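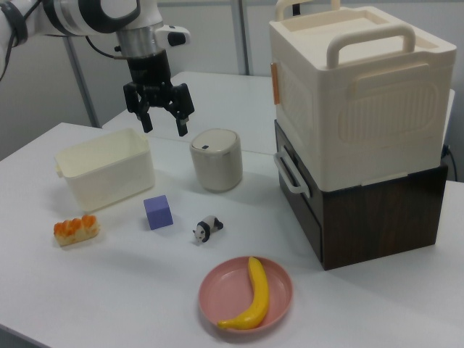

Evaluation of the Hinojosa Starter Package for Pick-and-Place Teaching
Project report, Brolmont Technical College, second year

1. Why we did this project

Our department wanted to know if the Hinojosa package is suitable for the first-year laboratory. The package contains an arm, a parallel gripper, the control software and a licence for 2 years. The supplier in Prudville lent us one set until June.

2. Setting up

The installation took one afternoon. The arm was easy to mount, but the manual has a mistake in the chapter on the gripper, where two cable names are exchanged. We wrote to the supplier and received a corrected page on Tuesday.

For the objects we chose toys of very different shape: a purple cube, a small panda, a bread roll with orange mounds on it, and a banana on a pink plate. The open white bin was the target for most tasks. The drawer unit with the storage box on top stayed at the right side of the table, so that the planner had to respect a tall obstacle.

3. Results

We made 788 attempts in total. The cube was the easiest object. The panda was the most difficult, because the fingers often closed on the legs and the figure turned. In 296 attempts the software asked the user to confirm the grip point, and this is too often for a class of beginners. The function can be switched off, but the menu is hard to find.

4. Opinion

We can recommend the package for small groups with a teacher present. For independent work we would prefer the older Hirville kit, whose manual is much clearer, although its gripper opens less wide. We did not test the optional camera module, and the price for schools was not yet confirmed when we finished this report.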